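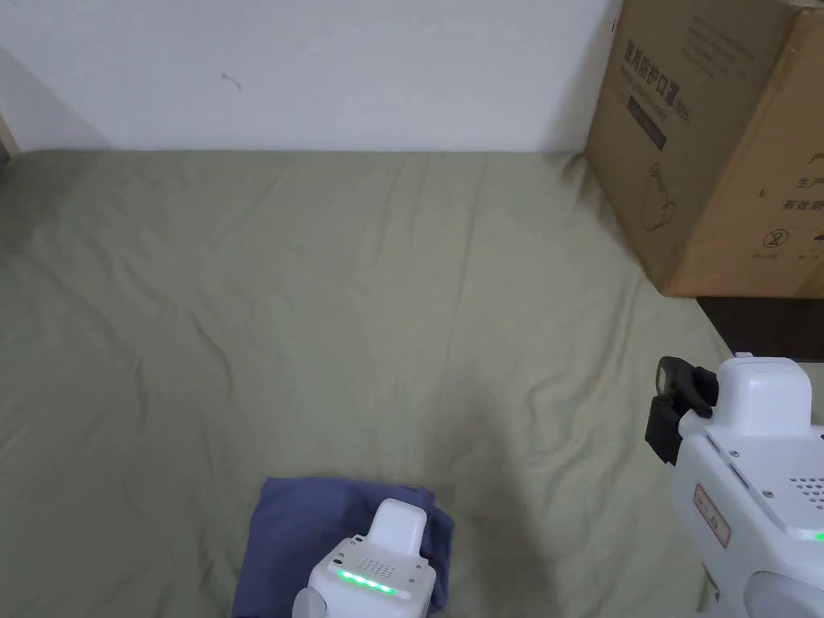

Sumaiya Kodikara wants to know why her sheets come off the airer stiff as card every winter, and is it the water or the powder.

Bit of both, usually. Mostly too much powder. Hard water round Gretuvcombe so everyone piles more in and then it doesn't rinse out. Quick run through of how I do bedding, January 2024 version, as the old page had the wrong temperatures on it (sorry).

Before you start

Read the label. Really. Cotton and polycotton are fine for all this, silk and wool are not, go elsewhere. Shake everything out. Turn pillowcases inside out and do the buttons up on the duvet cover or every sock in the house ends up in the corner of it.

Sort by colour first, then by weight. Heavy towels in with sheets = sheets twisted into a rope and still soaking at the end.
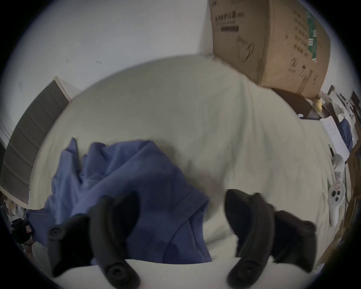 Blue and off-white - separate washes

New dark stuff goes on its own for the first few goes. After that you can get away with mixing if it's a cool wash. I don't, but you can.

The wash

1. Fill the drum loosely. You want a hand's width of space at the top. A double set is a full load in most machines, don't squeeze teh towels in.

2. Half the powder you think. Hard water, go up a bit from there, not double.

3. 40 for everyday, 60 if someone's been ill. Check the label again for 60.

4. Extra rinse ON. This is the bit that fixes stiff sheets. My old Kaltomow had it hidden under a long press of the spin button so look in the manual, it'll be in there somewhere.

5. Small splash of white vinegar in the softener drawer if you like. Never with bleach. Skip the softener itself, it builds up and towels stop drying anything.

Drying

Out of the machine straight away. Leave it sat there and the creases set - then you're ironing, and I'm not ironing a kingsize.

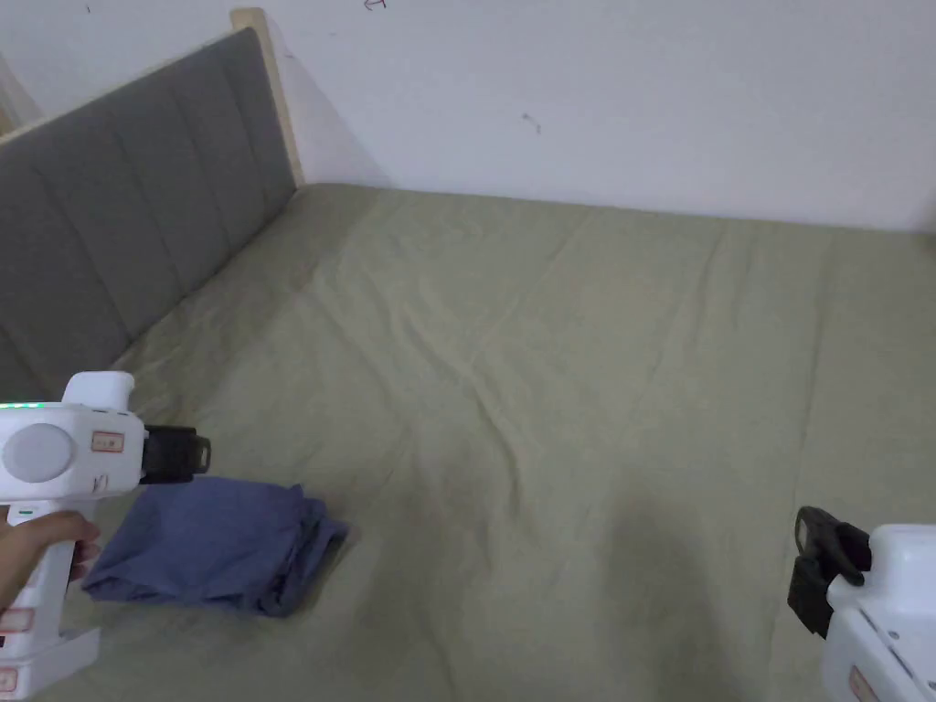

Snap each sheet hard by the corners before it goes up, two people if you can get them. Outside if there's any wind at all, even when it's cold. Indoors, window open a crack, and turn it over halfway through. Don't drape it on a hot radiator, that's the other thing that makes cotton go like cardboard.

Thread count makes a differnce to drying time too. My 300 set is done well before the 400 one. Fold while there's still a tiny bit of give, then back over the airer till bone dry before it goes in the cupboard.

Stains are on the other page. Pillows next week, if I get to it.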